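Bench notes, Drenholm side, July, 4:40 pm

Picking up where I left off yesterday, coffee in hand, and still thinking about the argument at lunch over whether any of this will ever load a dishwasher. I say yes, someday! But I'd like the people who say "next year" to come and sit at this bench for an afternoon. Chores are sneaky. My kid can clear a table while complaining about it the whole time, and she has never once asked me to recalibrate her.

So, the block job. It's supposed to stand in for tidying a bathroom shelf, or restocking one in a store, depending on who's asking (Putmont wants the shop-floor version, Oakley wants the home version, and I want one set of parts that covers both). White blocks with a spout on one end, tags stuck on the faces, lying any old way on the table. Pick it up, get it upright, put it where it belongs. You'd do it without looking up from your phone.

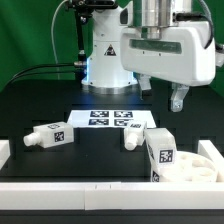 What bugs me is how much of the work goes into things a person wouldn't even count as part of the job. The block on its side is the classic. You can't just grab it and lift, you have to think about which way the spout will end up when you turn your wrist, and if you guess wrong you have to set it down and start over. People do that little regrip in midair with their fingertips. With two stiff fingers it's a whole plan, and the plan has to know where the table is, where the front rail is, and how much wrist is hanging off the back of the gripper. I lost most of the morning to wrist clearance alone. Ugh.

Then there are the tags. I love the tags, I would marry the tags, but let's be fair about what they're doing for us. Every face that has one is a face the software doesn't have to figure out for itself. A shampoo bottle at home has no such thing, and it's slippery, and it's probably behind another shampoo bottle. When somebody asks me how close we are I try to say it both ways: with tags, pretty close, and without them, ask me later.

Numbers so far, so I quit digging through the log for them. The plan is 200 tries on this layout. I've got 34 in. Of those, 22 finished start to end with no hand from me. The rest are mostly the same flavor of trouble, a grip that's a bit off center so the block swings when it comes up and then won't sit flat. Only 2 were the tag reader losing its mind, and I'm pretty sure both of those were the lamp (moved it, see the sketch taped inside the cover). 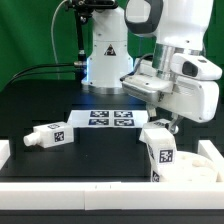
I did try slowing the lift way down, and it does help the swing, but now we're at a speed where I could have tidied the whole table, made a sandwich and come back. Does that matter? For Putmont, yes, they care about every second. For the home version I'm not so sure! If I'm at work all day I don't care if the thing takes until dinner to straighten a shelf, as long as it doesn't knock everything on the floor and then carefully stack the air.

Castlow sent over their soft finger pads and I want to give them a go before I touch the grip code again. A bit of squish might forgive the off-center grabs for free. If it does I'll be thrilled and also a little annoyed about this whole week.

To do next:
- put the pads on, rerun the failed starts only
- check the wrist offset again, I don't trust my own measuring
- peel one tag off a spare block and see how bad it gets (bad, I bet)
- whoever has the small hex keys, please bring them back, I'm using the one from my bike

Leaving the layout as is overnight. Please don't straighten the blocks!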